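Gornetow leaf blower clip takes over the internet, town not consulted

A 20-second video of a leaf blower losing an argument with a wheelie bin in Gornetow has become the most talked-about thing in the town since the bypass, and the bypass took eleven years.

The clip, posted in December 2022 to a local page that normally deals in lost cats and parking, shows a gust from the blower tipping the bin, the bin rolling downhill, and the blower's owner walking after it at a pace best described as resigned. A voice off camera says, "Let it go, it has chosen." By the next morning those last three words were a hashtag.

At the time of writing, #ItHasChosen had been attached to 2,980 posts. Very few of them involve bins. People have used it for shopping carts, a runaway pretzel stand, a dog who would not get out of a paddling pool and at least one divorce. A user in Fellstead set the footage to opera. Another slowed it down until it ran for nine minutes, and 500 people appear to have watched the whole thing, judging by the comments, which get a little strange toward the end.

Businesses joined in, as businesses will. Padilla, the garden supply store on the Brostthorpe road, put up a sign reading "Bins that stay" and sold out of a model it had been trying to shift since March. The store's own post got 2,166 likes, which is more than its previous posts put together, including the one with the free hose.

Gornetow's town office has been slower to see the funny side. A short statement reminded residents that bins should be kept behind the line on collection day and that the hill "is a known hill." This was also turned into a hashtag, though it did less well.

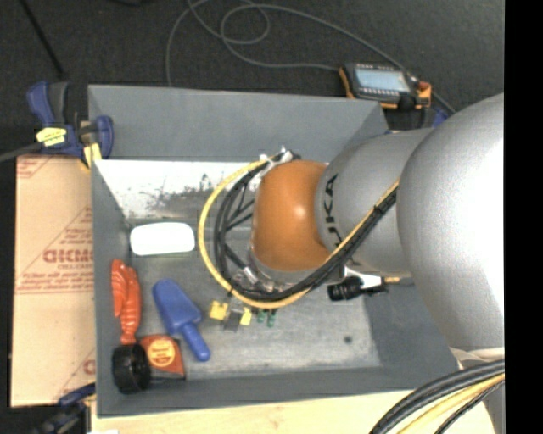 Over in Brostthorpe, where they have a steeper hill and feel strongly about it, several copycat videos have gone up. None has caught on. The general view in the comments is that you can tell when a bin has been pushed.

The owner of the original bin has asked not to be identified and would like it known that the lid still closes. The leaf blower is for sale on the same local page, lightly used, no offers under the asking price.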